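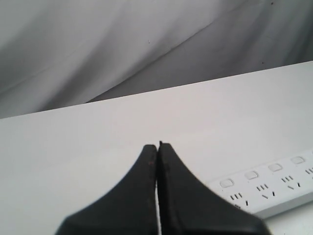
Hilo sobre el consumo en reposo en casa. He pasado febrero midiendo lo que gasta cada aparato cuando, en teoría, no hace nada. Van datos y método.

El vatímetro es un Karnberg de enchufe, resolución de 0,1 W. Por debajo de 2 W pierde precisión, sobre todo con fuentes conmutadas de mal factor de potencia. Para esas cargas dejo la medida correr 24 horas y divido la energía acumulada.

Distinción previa: potencia activa (W) y potencia aparente (VA). El contador doméstico factura la activa. Muchas tablas de foros mezclan las dos y atribuyen a un cargador vacío cinco veces lo que consume.

Una carga constante de 1 W durante un año son 8,76 kWh. Con ese factor se convierte cualquier lectura sin hoja de cálculo.

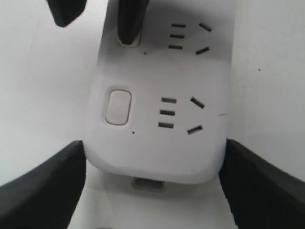
Regleta blanca, tomas multipatilla.

Lo primero que medí fue la base, sin nada conectado. Si lleva piloto, suele quedar en décimas de vatio. Si no lleva, el Karnberg marca cero.

El peor resultado: el receptor de televisión Jivska. Apagado con el mando baja muy poco, porque mantiene el disco y el sintonizador activos. El menú de ahorro existe, pero viene desactivado de fábrica y está tres niveles por debajo de «Sistema».

El amplificador Abernathy es el caso contrario. Transformador toroidal, interruptor en el primario, cero real. Pesa lo suyo – ventaja de los diseños viejos.

Total de la casa en reposo, nevera y router excluidos: unos 71 kWh al mes antes de tocar nada. Es bastante más de lo que esperaba.

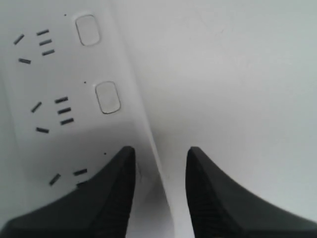
Cortar por grupos solo compensa si los aparatos del grupo se usan a la vez. Televisor, receptor y barra de sonido, sí. Impresora y NAS, no: el NAS tiene que apagarse por software antes de quitarle tensión.

Cuidado también con las impresoras de inyección. Algunas hacen un ciclo de limpieza en cada arranque en frío y lo ahorrado en luz se va en tinta.

Pendiente: el termo Bitenholm y repetir la serie en verano, con el aire acondicionado en espera. Si alguien tiene medidas del mismo receptor con el ahorro activado, me interesan, indicando horas de registro.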